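Sorting a spare room floor when everything is in one big heap?

Posted in Home & Tidying
8/30/20

Duken

Hello all! I've finally got a whole weekend clear to tackle our spare room and I'm properly excited, but I can't work out where to begin. It's a small room with a dark wood floor, and most of that floor has vanished. There's bedding, tablecloths my gran gave us, fleeces, carrier bags with other bags in them, and then all the tiny stuff that gets everywhere: batteries, pen lids, odd screws, leads for things we may or may not still own.

Last time I tried, I began with the tiny stuff and spent the entire morning matching leads to gadgets. By lunch the room looked worse than when I went in. Do I do cloth first? Small things first? Or pull the whole lot out onto the landing and start fresh? My sister needs to sleep in there in October so I do have a bit of time, but I'd love to get the floor back now while I'm in the mood.

Also, any tips on storing big cloths and throws? We have one wooden cupboard in there and the shelves are only 76 cm wide.

Kandix

Landing. Take it all out. Hoover. Put back only what you like.

Gollonari

I wouldn't do the landing if you've got other people in the house, we did that and were climbing over duvets to get to the bathroom for 11 days. Depends how big your landing is I suppose.

For the cupboard, fold your cloths in half longways until they're narrower than the shelf, then roll them. Rolls stand up on end and you can pull one out without the whole pile coming down. Fleeces don't roll as nicely, they spring open, so I put those in a pillowcase. Bin any carrier bags with holes in. Can't help with leads, mine are all in a drawer and I don't look at it.

Agustina Escobar

Oh I love this sort of job! Cloth first, every time. It takes up the most room and needs the least thinking, so you get a great big patch of floor back early on and that keeps you going. I did our back bedroom this way and had a clear strip from the door to the window before my tea had gone cold.

What I do is make three piles and stick to them. Wash, fold, give away. Don't try anything on, don't unpick a loose hem, don't go looking for the matching napkins (I always want to go looking for the matching napkins). Shake each thing out over the floor before it goes on a pile, because there will be a sock or a pen in it somewhere. Then shut your carrier bags inside one sturdy bag and get it out of the room, or they drift about and cover up places you've already done.

If there's a label sewn on a cloth, have a quick look before it goes in the wash pile. I once put a lovely printed one through at 60 without checking and it came out the size of a tea towel. Still cross about it!

Gollonari is right about rolling, by the way, though I'd keep anything with a trimmed or fancy border flat on the top shelf so the edge doesn't crease. With a 76 cm shelf you should get two flat stacks side by side if you fold them small.

As for the leads, put them all in one box, write October on the lid, and go through it the night before your sister comes. Anything you haven't gone hunting for by then probably isn't needed. I had 12 in mine and kept the ones for the radio and the lamp.

Small bits are the last thing to sort, but they turn up from the very first minute, and that's what caught you out last time. You need somewhere to drop them so you can carry on with the cloths. I've tried a shoebox (I kept kicking it) and an apron pocket (went through the wash with two batteries in, don't do that), and the best by miles is a white plastic cup stood on the floor right next to the heap. Little dark things show up beautifully against the white inside, so you can glance down and see what you've collected, and it's light enough to shuffle along with you as you work towards the wall. Do let us know how you get on, I'd love to hear how much floor you find!
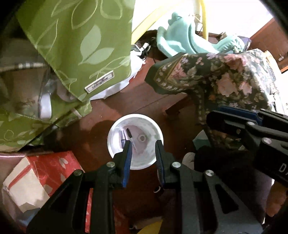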